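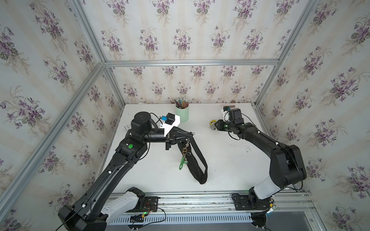 Uma fita de tecido preto com ferragens de chaveiro, erguida sobre um tampo branco.

A vila de Trarthorpe decidiu, depois de três sessões de assembleia e uma quantidade de café que a ata não regista, desfazer-se do conteúdo do seu gabinete de perdidos e achados. São 239 objetos, o mais antigo dos quais é um guarda-chuva entregue em 1881 por um passageiro da diligência, que declarou tê-lo encontrado «em bom estado e sem dono». Continua sem dono. Quanto ao estado, a autarquia prefere não se pronunciar.

O regulamento municipal, redigido no ano em que o guarda-chuva chegou, obriga a guardar qualquer objeto «até que o seu proprietário se apresente ou se prove falecido». Como ninguém se deu ao trabalho de provar coisa alguma, o gabinete foi crescendo. Ocupou primeiro um armário, depois a sala do armário, e por fim o antigo arquivo da câmara, cujos papéis foram mudados para um corredor húmido, onde se perderam. Os papéis não constam da lista de objetos perdidos.

A leitura do inventário, disponível para consulta no átrio até ao fim de fevereiro, recomenda-se a quem tenha uma tarde livre. As chaves são a categoria mais numerosa, quase todas sem porta conhecida. Seguem-se as luvas, em regra da mão esquerda, e os porta-chaves, que a autarquia classificou à parte por entender que um porta-chaves sem chaves constitui um objeto de natureza diferente. Há ainda uma dentadura, um metrónomo, um tabuleiro de xadrez a que falta apenas o tabuleiro e uma caixa com a indicação «frágil» que nunca foi aberta, por respeito.

A venda foi entregue à Leinonen, leiloeira habituada a recheios de solares e a quintas falidas, que aceitou o trabalho por uma comissão que ambas as partes descrevem como simbólica. Os objetos serão agrupados em sete lotes. O das chaves tem por base de licitação o peso do metal. O guarda-chuva vai sozinho.

Antes do leilão, os proprietários têm uma última oportunidade de reclamar o que lhes pertence, mediante descrição pormenorizada do objeto e das circunstâncias em que o perderam. Até ao fecho desta notícia tinham entrado três reclamações, todas relativas ao metrónomo. Duas foram recusadas por falta de pormenor. A terceira foi recusada por excesso: descrevia com grande rigor um relógio de cuco.

Nem toda a gente está satisfeita. A localidade vizinha de Grukemby sustenta que o guarda-chuva foi achado do seu lado da ponte e pede a devolução, acrescida de um valor pelo uso. Trarthorpe responde que o guarda-chuva nunca foi usado, pelo menos oficialmente, e que em matéria de pontes Grukemby faria melhor em pagar a sua metade da pintura. A troca de ofícios já vai longa e promete sobreviver ao leilão.

Para o futuro, a câmara contratou um sistema de registo à Ultex, que atribui a cada objeto uma etiqueta numerada e um prazo de guarda de sete meses, findo o qual segue para venda ou para o lixo. O arranque estava previsto para as nove da manhã do primeiro dia útil do mês, mas foi adiado para a tarde. As etiquetas tinham sido entregues na véspera e não havia maneira de as encontrar.

O produto do leilão reverte para as obras do corredor húmido. A entrada é livre e pede-se aos interessados que, à saída, confirmem se levam tudo o que trouxeram.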